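보낸사람: 하리스 리즈비 (Haris Rizvi)
받는사람: 공용작업실 메일링 리스트
날짜: 2020-04-30
제목: Re: [작업실] 작업대 위 흰 판, 그리고 파란 것들의 행방

답장이 늦었습니다. 지난 메일에 세 분이 답을 주셨는데 세 분의 의견이 전부 달라서, 읽고 나서 차를 한 잔 마시고 왔습니다. 일단 원래 메일을 아래에 붙이고 그 밑에 씁니다.

> 안녕하세요, 안쪽 작업대 쓰는 사람입니다.
> 어제 저녁에 가 보니 작업대 위에 흰 판이 또 눕혀져 있던데요.
> 제 기억으로는 이 판은 쓰고 나면 벽 쪽에 세워 두기로 한 것
> 같습니다. 그리고 판 위에 놓고 쓰는 작은 물건들, 특히 파란 것들은
> 상자에 넣기로 했고요. 상자에는 제가 글씨로 "파란 것"이라고
> 써 두기까지 했습니다. 그런데 상자를 열어 보니 고무줄 한 뭉치와
> Demus 설명서가 들어 있었습니다. 설명서는 파란색도 아닙니다.
> 분홍 조명도 그대로 켜져 있었습니다. 이 조명 밑에서는 흰 것과
> 연보라색이 구별이 안 됩니다. 저는 그날 연보라색 메모지를 흰
> 메모지인 줄 알고 한 묶음 다 썼습니다. 큰 손해는 아니지만
> 말씀은 드려야 할 것 같아서요.
> 정리 규칙을 한 번만 다시 정하면 안 될까요. 길지 않게요.
> 지난번 규칙은 네 쪽이었는데 저는 두 쪽에서 멈췄습니다.

네 쪽짜리 규칙은 제가 쓴 것입니다. 두 쪽까지 읽으셨다니 현재까지 최고 기록입니다. 세 쪽에 간식 보관에 대한 꽤 괜찮은 문단이 있는데 이제 와서 권하지는 않겠습니다.

답장 주신 내용을 옮기면 이렇습니다. 한 분은 판을 늘 눕혀 두자, 한 분은 늘 세워 두자, 한 분은 판이 왜 필요하냐고 하셨습니다. 마지막 분은 지난 11월에 그 판을 사자고 하신 분입니다. 영수증은 제가 갖고 있습니다.

제 생각은 눕혀 두는 쪽입니다. 세워 두면 넘어집니다. 지난겨울에 두 번 넘어졌고, 두 번째에는 Janjua 커피통 위로 넘어져서 그 주 내내 바닥이 서걱거렸습니다. 판이 작업대를 많이 차지한다는 말씀은 맞습니다. 다만 비어 있는 작업대에는 어차피 누군가의 외투가 올라옵니다. 제 외투일 때도 있었습니다. 인정합니다.

상자 문제는 좀 더 복잡합니다. "파란 것"이라는 이름표를 보고 들어온 물건이 왜 고무줄이었는지는 모르겠습니다만, 이름표가 뚜껑 안쪽에 붙어 있는 것은 확인했습니다. 뚜껑을 열어야 무엇을 넣는 상자인지 알 수 있는 구조입니다. 제가 바깥쪽에 새로 붙였고, 고무줄은 창가 서랍으로 옮겼고, 설명서는 Arotura 서류철 옆에 꽂았습니다. 설명서 주인은 가져가세요. 287쪽짜리라 서류철이 기울고 있습니다.

조명은 의견이 팽팽합니다. 분위기가 좋다는 분이 계시고, 얼굴이 다 딸기우유 같다는 분이 계십니다. 저는 둘 다 맞는 말씀이라고 봅니다. 색을 구별해야 하는 일만 아니면 켜 두셔도 좋고, 색을 맞춰 봐야 하면 창가로 가져가서 보세요. 퇴근하실 때는 꺼 주시고요. 스위치는 Itus 달력 뒤에 있습니다. 달력을 떼지 말고 살짝 들추시면 됩니다. 떼면 못도 같이 나옵니다.

그래서 새 규칙입니다. 부탁하신 대로 짧게 썼습니다.

1. 흰 판은 작업대에 눕혀 둡니다

위치는 작업대 가운데입니다. 모서리에 걸쳐 두면 지나가다 허리로 밀게 됩니다. 판 위에 컵은 올리지 마세요. 컵받침을 깔아도 컵은 컵입니다.

2. 파란 것은 판의 위쪽 가장자리에서 집고 놓습니다

판 한가운데에 두면 다른 물건에 섞이고, 동글동글하고 반들거려서 아래쪽에 두면 무릎으로 굴러옵니다. 쓰는 동안에는 위쪽 가장자리에 모아 두고, 다 쓰면 상자로 보냅니다. 뚜껑이라고 부르시는 분도 있고 마개라고 부르시는 분도 있는데, 규칙에서는 계속 "파란 것"으로 하겠습니다. 분홍 조명 밑에서도 파란색은 알아볼 수 있으니 못 찾았다는 말씀은 한 번만 받겠습니다.
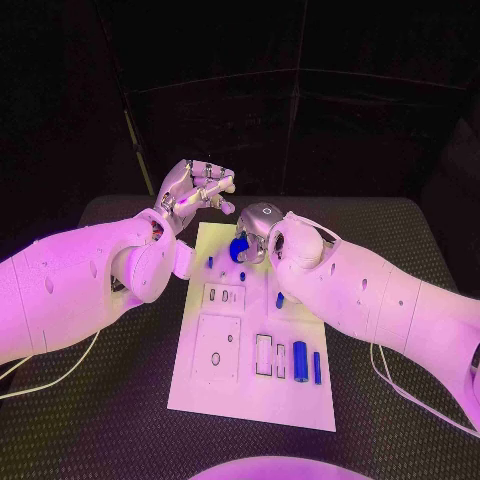

3. 상자는 작업대 밑 왼쪽 칸입니다

오른쪽 칸은 개인 물건 자리입니다. 이름이 없는 물건은 다음 대청소 때 복도로 나갑니다. 지난번에는 복도에서 멀쩡한 우산 하나가 새 주인을 만났고, 원래 주인과는 아직 서먹합니다.

4. 연보라색 메모지

새로 사지 않습니다. 흰 것만 삽니다. 한 묶음 3000원이고 공금에서 나갑니다. 남은 연보라색은 제가 장보기 목록에 쓰겠습니다.

이 정도입니다. 반대 의견은 일요일까지 이 메일에 답장으로 주시고, "전체 답장"을 누르기 전에 한 번만 숨을 쉬어 주세요. 지난번 정수기 건은 메일이 51통이었습니다. 정수기는 아직 그 자리에 있습니다.

하리스 드림

추신. 창가 서랍의 고무줄이 벌써 반쯤 줄었습니다. 가져가신 것을 탓하는 게 아니라, 무엇에 쓰시는지 궁금해서요.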